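Parallel jaw vs. soft fingers for thin, floppy packets?

Posted in Grippers & End Effectors
Fongchan Boonchu
Jun 26, 2019

Hi all, long-time reader, second post. I've got two small tabletop arms on an aluminum rail and I'm trying to settle on fingers before I sink any more money into this. The job is sorting flat paper packets (seed packets right now, tea sachets later) off a hard smooth surface and putting them on a little two-level rack. Sounds easy! It is not easy.

With the stock parallel-jaw fingers, the tips just skate over the paper. If I push down harder the packet buckles, and then I get a great grip on the one corner that buckled and the rest flops around like a dead fish. I tried a set of soft silicone fingers from Grilard and they do pinch the paper up nicely, but they're fat, so they bump into the packet next door, and I can't get them into the lower level of the rack at all.

So I guess I'm asking a few things. Is anybody running hard fingers on thin stuff with any success? Is suction the grown-up option here, or will it leak on paper that has seeds rattling around inside? And does it matter that my controller only gives me position on the gripper, no force reading? Budget is 700 dollars for the whole change, both arms.

Thanks in advance — I've been going around in circles on this one since November.

Heikki Kemppainen

Suction. Next.

(OK, fine, a little more. Use a soft bellows cup, keep it away from the fold, and turn the flow up until it holds. Seeds don't matter if you grab near the top, where they aren't.)

Annelies Verhoeven

I'd disagree with Heikki, at least a bit. I ran cups on paper packets for a whole winter, and the glossy ones were wonderful and the uncoated ones leaked so badly that the pump never shut off. If your packets are all the same finish, go for it. Mine weren't, and I ended up back on a plain parallel jaw with better tips, which I like a lot more than I expected to.

What I did was take the stock fingers off and make one of them thin and stiff, like a putty knife, and leave the other one normal but with a strip of grippy rubber on the inside. The thin one goes down first and slides under the edge, then the rubber one closes on top. You need the packet to stay put while the blade goes under, and with two arms you've got a free hand for that. Let the other gripper rest a fingertip on the far end of the packet. That one trick did more for me than any finger I bought, and I bought plenty (there's a drawer, we don't talk about the drawer).

About the force reading: nice to have, but you can live without it. Put a little foam behind the rubber strip and command the jaw a hair past closed. The foam takes up the difference. I swapped foam types a couple of times until the motor stopped getting hot.

The silicone ones I'd keep for chunky things. I go back and forth between paper and odd household bits on the same table, and soft fingers are lovely on a bowl rim or anything curved. They're just hopeless on a flat sheet next to another flat sheet.
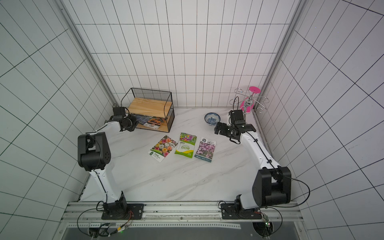
The other thing I'd try before spending any money is your layout. Leave a wide gap between packets so the open jaw has somewhere to land, and turn a few of them at an angle on purpose, or you'll tune everything for one nice straight row and it will fall over the first time something gets nudged. I did exactly that and had to redo a week of work. Also check how your wrist comes in at the rack. A straight-down approach is fine for the top level and useless for anything underneath a shelf, so you'll want to come in low from the front with the fingers as flat as you can get them. If the housing hits the rack before the fingertips get to the packet, longer fingers will help, but they flex more, so don't go crazy. I stopped at 40 mm over stock.

Oh, and slow down the last bit of the approach! I run mine at a crawl once the tips are near the table and it cured most of the buckling.

Milan Bosman

Bit of a side note, but if you do end up trying suction, Jodano has a small cup kit that runs on 24 volts, so you may be able to feed it from what you've already got. Check your supply first. I didn't, and both arms sagged every time the pump kicked in.

For blade fingers I printed mine and they wore down at the tip pretty fast. Spring steel from a feeler gauge set holds up way better — mine have done 2,000 picks and still slide under fine. Round the corners off with a file or they'll slice the paper.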